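Kerslake Serving Tray, Large - my review after five months

I bought this tray in June from the Rumitz shop in Birham. Before it I had a bamboo one, which became grey and hairy at the corners because I washed it too much. I wanted something light for carrying breakfast to the balcony and simple to clean. I looked at 5 trays in the shop and took the Kerslake home.

First impression

The large size weighs 319 grams on my kitchen scale, so even with a teapot it is not a problem for my wrists. It is pale, with rounded corners and a low rim. In the shop I thought the rim was too low, and I still think it could be a little higher. A full cup does not fall over it, but an orange can roll out if you walk fast.
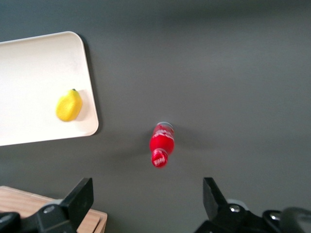
Carrying and daily use

I use it two times every day, at 7 in the morning and again for tea. The surface has enough grip that plates stay in place when I climb the stairs. Glasses with a thin wet bottom slide a little, so I put a cloth napkin under them. My old Vitdale tray had a rubber mat inside and was better in this one thing, but the mat collected crumbs and smelled after some weeks.

There are no handles. You hold it by the rim, and for small hands this takes some practice. When the tray lies flat on a table it is also not easy to get your fingers under it. I pull it to the edge of the table first and then lift.

Cleaning

Warm water and normal dish soap are enough for most things. Beetroot left a pink mark, which went away after one night with baking soda. Turmeric did not go away completely - I can still see a yellow shadow near one corner. The colour shows everything, so if you cook a lot of curry, maybe choose the darker version.

It is too long for my dishwasher, so I cannot tell you how it behaves there.

Not only for breakfast

After some time the tray got other jobs too. I put it under seedlings in spring pots, and I use it for keeping bottles of sauce and oil together when we eat outside. One wipe and the oily rings are gone. 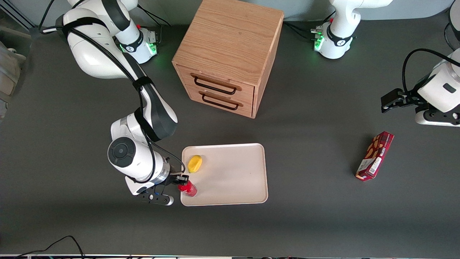
Price and my rating

I paid 101 dollars for the set of two sizes, and I find this expensive for trays. The small one I use less than I expected, it fits one bowl and a spoon. If Rumitz sold the large one alone, I would recommend it with no doubt.

I give it 4 out of 5. One point is gone for the turmeric and the missing handles.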